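What a Thousand Good Folds Leave Out

By Jean Cairns

The pitch from Dendero is that teaching a robot is now like teaching a child. You do the job by remote control, the machine copies the motion, and after enough rounds it can do the job alone. Their sales deck promises a laundry skill from 1,000 demonstrations. I have read the deck twice and I still can't find the page that says who does the thousand.

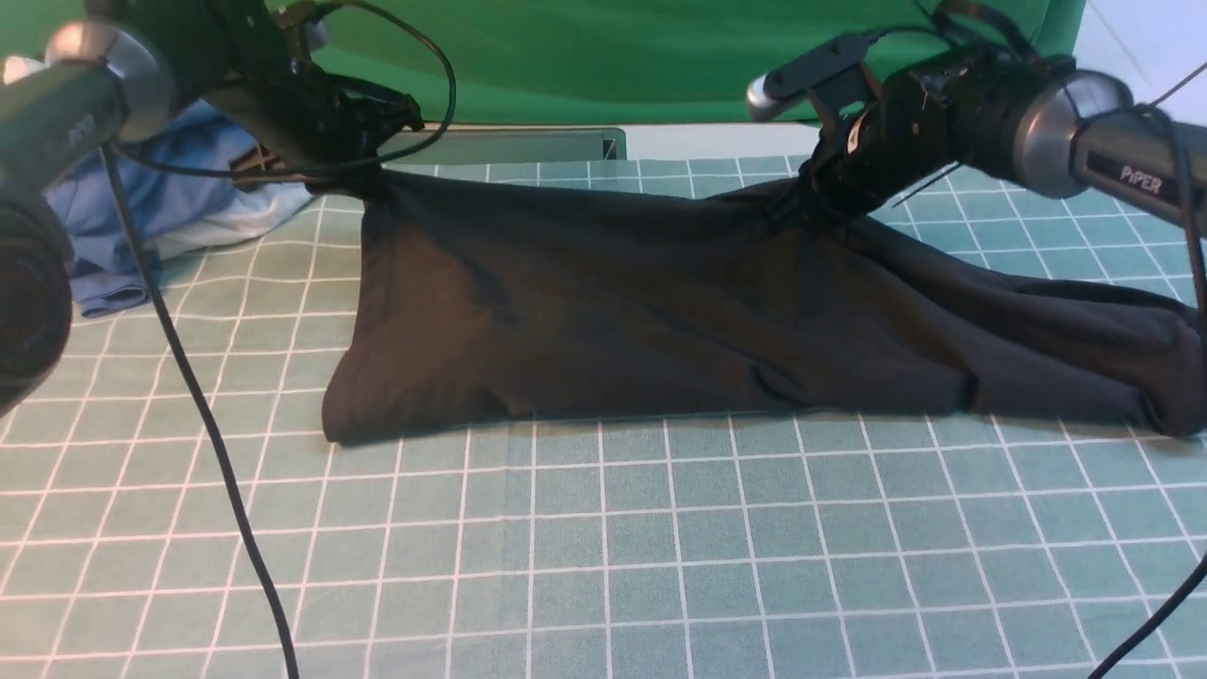
People do, of course, and they get paid by the fold. Nighat Farooqui spent July steering a pair of arms through shirts and trousers for 8 hours a day. She told me the first 200 were useless. She was learning how to drive, and the robot was being handed a record of her learning. Some of those runs went into the training set anyway. The contract called for a number, and they counted toward it.
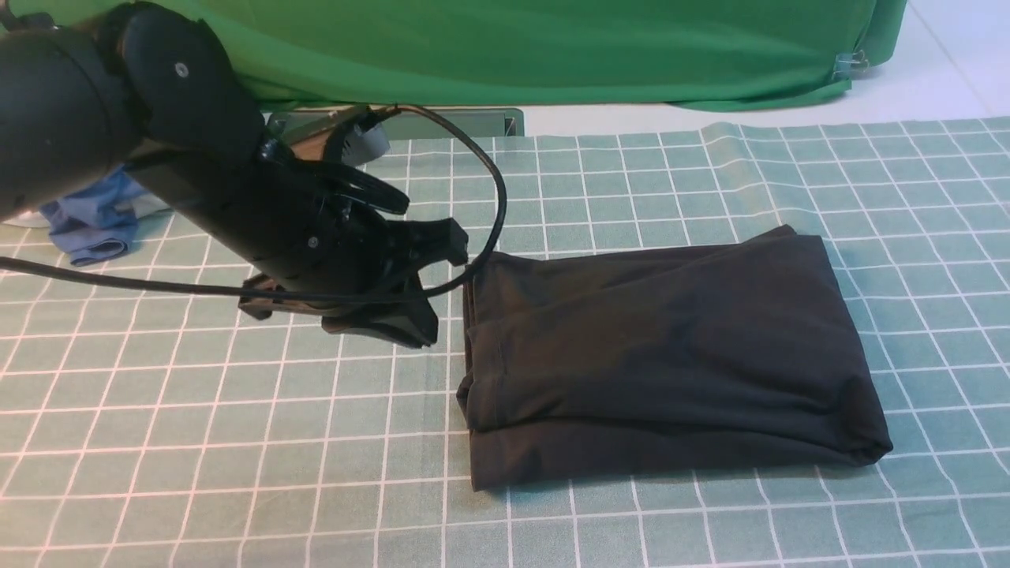

My quarrel is with the word "skill." A person who can fold has felt a sleeve slip and caught it without looking. What the operator passes along is mostly a path through the air, plus whatever the cameras catch. Give those cameras a dark garment with shallow creases, already folded into a soft bundle, and ask how much of the stacked cloth inside they can tell apart. Farooqui knew where her layers were because she had put them there. I doubt the machine gets that from watching.

Niron says more data will fix it. Liang says better data. Both of them sell data. Tilex at least published its failures, 900 of them, and I learned more from that list than from any demo reel. I'd like to see Dendero's.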